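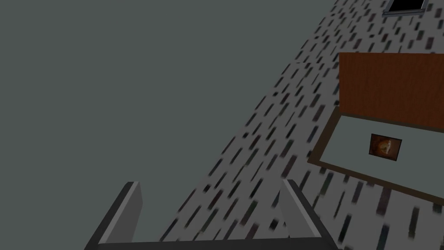
Two grey fingers, open, with nothing between them

Wiltum Allotment Society, minutes, 04/02/2021

I took the notes again, so forgive my spelling! We started with the water bill, which came to £516 and made everyone groan (me included). Agreed to pay it and ask Fakside to check the meter before April.

Rents next. I fancied keeping them at £115, but the vote went for £140, starting with the new leases.

Then a long natter about the bottom hedge – it's got into the Shukla Lane side and they want it cut. Agreed, before the birds nest.

Seed order goes to Funavura as usual. Broad beans are sold out, so I'm putting us down for peas.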